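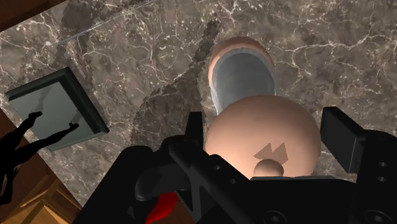 Texture randomization and wrist-view policies: does it do anything past a certain point?

mmiranda_sim
Posted 5th October

I have been trying to measure how much of our sim-to-real loss comes from the support surface and how much from the objects. Setup: one wrist camera, parallel gripper, behavior cloning from scripted rollouts, 1000 episodes per condition. Surface material is drawn from a pool of 171 textures. The render at the top is one of the worst cases in the pool, dark brown marble with dense white veining, and on top of that a broad shadow runs diagonally across the stone. The ball between the fingers and the cup behind it are the same peach color, so color gives the encoder very little to separate them with. On plain surfaces the policy completes 897 of 1000 held-out sim episodes. On the veined stones it is much worse, and almost all of the loss is in the approach phase.

I then doubled the texture pool. No measurable change. I am inclined to conclude that surface randomization saturates early and that we should spend the render budget on lighting. Has anyone seen the opposite?

Maximiliano Miranda

pennerfan
What does "doubled" mean here? If you took the same material families and added color variants, you have not widened anything. High-frequency content is what breaks small conv encoders. Recoloring the marble leaves that untouched.

mmiranda_sim
Mostly recolors and scale changes, yes. Scale does shift the frequency content, though.

pennerfan
By one octave, if your range is what people normally use.

ad_desjardins
I would question the attribution before arguing over the pool. You changed texture but your lights are also randomized per episode. In that render there is a zigzag shadow on the lower part of the ball. A hard dark edge on the object itself seems a better candidate for confusing the policy than veins on the background. Did you hold lighting fixed when you compared plain and veined?

mmiranda_sim
No. Same lighting distribution in both conditions, but not the same seeds.

ad_desjardins
Then pair them. Same seed for pose, light and camera jitter, swap only the surface. We did this on Rarnport in July and half of what we had been calling a texture effect went away. It was variance from 8 or so very bad light positions that happened to fall in one arm of the comparison.

Audrey-Anne Desjardins

gillari_user
Disagree with the emphasis on shadows. From a wrist camera, object-on-gripper contrast is strong almost regardless of light. Black fingers on either side of a peach ball is an easy cue. The cup is the hard part: it is behind the ball, and the ball overlaps its lower end. With a single view the policy has to infer the base of the cup from the rim. Veins or no veins, that is an occlusion problem.

Also, what is the framed glass pane doing for you off to the left? If it is a distractor, it has reflections in it, and those change with light position too. That is a third variable you are not logging.

mmiranda_sim
Distractors come from a fixed list and are placed at random. Their IDs are logged. The reflections are whatever the renderer gives. I can mask them out in a post-hoc analysis, but I would have to re-render to remove them.

gillari_user
Re-render a small set. You do not need all 1000.

pennerfan
Occlusion does not explain the gap between plain and veined, which was the question. The overlap is there on both.

gillari_user
It explains it if the two interact. With the base hidden, the encoder leans on surface cues around the cup. Plain surface, the cues are clean. Veined surface, they are not. Report success split by visible fraction of the cup and you will see whether I am wrong.

ad_desjardins
That split is worth doing. I would still do the paired seeds first, otherwise you are splitting noise into smaller bins.

tk_forkeo
Practical note from the Forkeo side. We stopped drawing textures uniformly by file and started drawing by family first, then by file within the family. If your pool has forty woods and three marbles, the policy sees marble so rarely that it is nearly out of distribution, whatever the total size. Check your counts before changing anything else.

mmiranda_sim
Checked. The pool is heavily skewed toward wood. Veined stone is a small minority, and doubling the pool by recolor kept the ratio the same. That would account for the flat result without any saturation.

pennerfan
So the original claim is withdrawn?

mmiranda_sim
The claim about saturation is withdrawn. The claim that lighting deserves more of the budget is still open. Plan: family-balanced sampling, paired seeds, results binned by visible fraction of the cup. Training is queued, evaluation scripts need a small change to carry the seed through to the renderer.

ad_desjardins
Please post the per-seed differences as well as the means. If the distribution has a long tail I would like to see which light positions are in it.

mmiranda_sim
Will do. I will put the CSV in this thread.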